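How long do I have to let a sourdough starter sit before I give up on it?
posted in Bread & Baking by hurkmont_kitchen

My starter is 12 days old and has the personality of wallpaper paste.

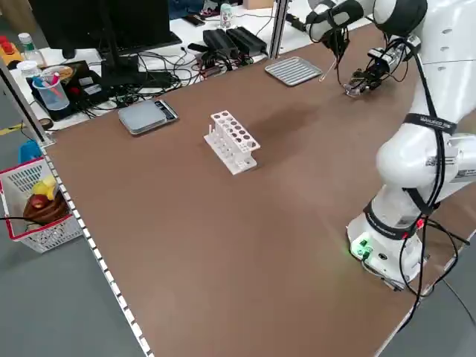
It bubbled like crazy on day 3, I told everyone at work I was a baker now, and then it went flat and has stayed flat. I feed it once a day with plain white flour and tap water, equal weights. It lives on top of the fridge. It smells a little like nail polish remover, and by morning there is a gray liquid on top that I have been pouring off and trying not to think about.

Do I start over, or is there something left in there worth saving? I have already gone through most of a bag of flour and would like to get at least one loaf out of this before the summer.

3 replies

Furano
Don't toss it. That early burst was mostly bacteria having a party, and the yeast moves in after they leave. A quiet spell after the first few days is so common that I'd worry more if you hadn't had one.

The nail polish smell and the gray liquid both mean it's hungry. Feed it twice a day for a week. Each time, keep one spoonful of the old starter and add 2 spoonfuls of flour and enough water to make a thick batter — thicker than you think, like cake mix. Swap half the white flour for whole rye or whole wheat. If your tap water smells like a swimming pool, use filtered.

Put a rubber band around the jar at the level of the starter after you feed it. When it doubles in under six hours a couple of days running, bake with it. Mine took until well into May and I had started it in April, so you have plenty of company.

Suksawat
just buy some yeast, its like a dollar

Bitine
Agree with Furano on the rye. I'd also check the temperature up there. The top of my fridge turned out to be the coldest shelf in the kitchen, despite what every bread book told me. I moved the jar into the oven with only the light on and it woke up in two days. Tape a note over the oven knob. I once preheated mine to 400 and made a very small, very ugly cracker.

If you see pink or orange streaks or anything fuzzy, throw it out, jar and all. Gray liquid is fine, and you can stir it back in if you like your bread more sour.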